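Birkett Laundry Service Trial
Second progress report to the Droro Fund
Prepared by Leanne Garside, Tue 29 May

You asked for a plain account of where the trial stands, so I will start with the part I like least. We are behind on sign-ups, and I don't think the original target was ever a sound one. The bid promised that tenants in Birkett would be glad to hand over their washing once a week for a small fee. Some are. A good many are not, and the reasons they give are sensible.

By the end of April we had 31 households using the service. The bid said 40. Dennis Hebden thinks we can close the gap by the fall with another round of door knocking. I have my doubts. We have knocked on every door in the two north blocks already, and the people who said no the first time were polite but quite clear.

What the money has gone on

Spending to the end of April was $3,579. Most of that was the washer lease from Oltance and the van hire. Printing came in under budget, mainly because we stopped reprinting the leaflet after the second version. The detergent line is over, and I expect it to stay over. Oltance quoted us a dose per load that works fine for towels and bed linen and does very little for work clothes, so the staff use more. I have asked them to look at the figure again and have had one short reply.

The Drosovari booking software is the item I would question if I were you. It sends reminders at the right time, I'll give it that. It also lets people book a pickup on days when we have no driver, and the fix we were promised in the winter has not arrived. Dennis now checks the bookings by hand every evening, which is the job the software was bought to do.

What comes in the bags

We have handled 543 bags so far. The bid assumed mostly sheets and towels, and that was wrong. About half of what we wash is everyday clothing, underwear included, and it takes longer to sort and fold. Elastic is a worry. Waistbands don't last under a hot dryer, and we have paid out on a few complaints that I thought were fair and one that I thought was not.
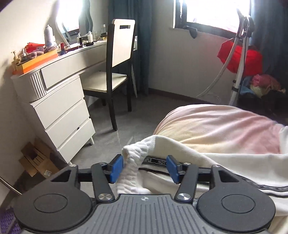

Why are clothes still being sorted by hand at the depot?
The care labels call for different settings, and customers don't separate their things before pickup. We tried two-bag pickups in April and most people filled one bag and left the other at home.

The drying change seems to help. Clothing now goes through on low heat for longer, which costs more in power and slows the afternoon loads. Complaints have dropped since then, but it has only been a few weeks and I would not build a case on it yet.

What tenants tell us

The survey results look good on paper and I would be careful with them. They come only from people who use the service. The more useful talks were with those who had quit. Two things came up again and again – the pickup window is too wide, and the fee feels high if you live alone and have half a bag.

Next steps

We will test a half-bag price in the south block. We will narrow the pickup window on one route and see whether the driver can hold to it. I would like to hold off on the second van until both are done. Dennis disagrees and has asked that his view be noted, so it is: he believes a second van would make the shorter window possible and that waiting costs us customers.

I also ask the Fund to let us move the unspent printing money to detergent and power. The revised budget sheet is attached, with the Oltance lease terms behind it.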